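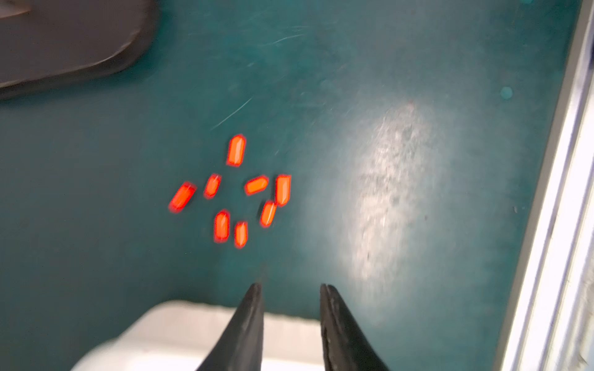 Spent the morning on upkeep for the two-arm cell. Small red pieces into a white tray, all day long. Posting my notes as I go.

Fingers first. The right one on this gripper has a worn, scuffed face. I wiped both, checked the screws and left them on. The spare set from Derkex is in the drawer for May.

Next, the closing width. It was set 2 mm too wide for parts this small, so I brought it in and saved it as a new preset.
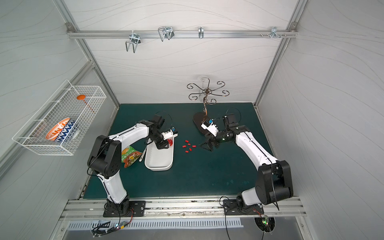 Urkgate Cell Notes
@urkgatecellnotes · 4/7

Both arms bolt to the front rail on black plates. I go over those bolts every 1,000 cycles and mark each one with a paint pen.

Cables get a look at the same time. Each one needs a loose loop above the gripper - too tight and it tugs at the wrist on a long reach. 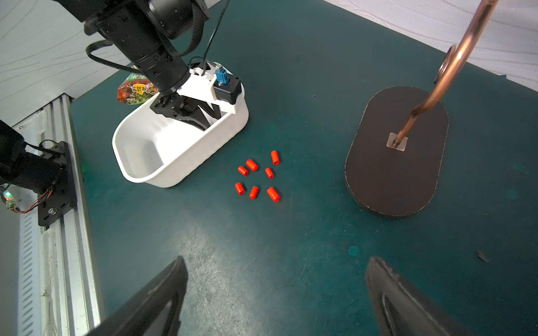
Wrist cameras after that. Dry cloth on the lens, then push the connector in by hand. If the picture drops out, I check the plug before I touch any software.

Last job is the mat. It scratches easily and glare gets worse under the bright lamp, so the lamp stays at 70 percent. Back to running at 2 pm. Log entry is number 205 if anyone on the Bornulon side wants it.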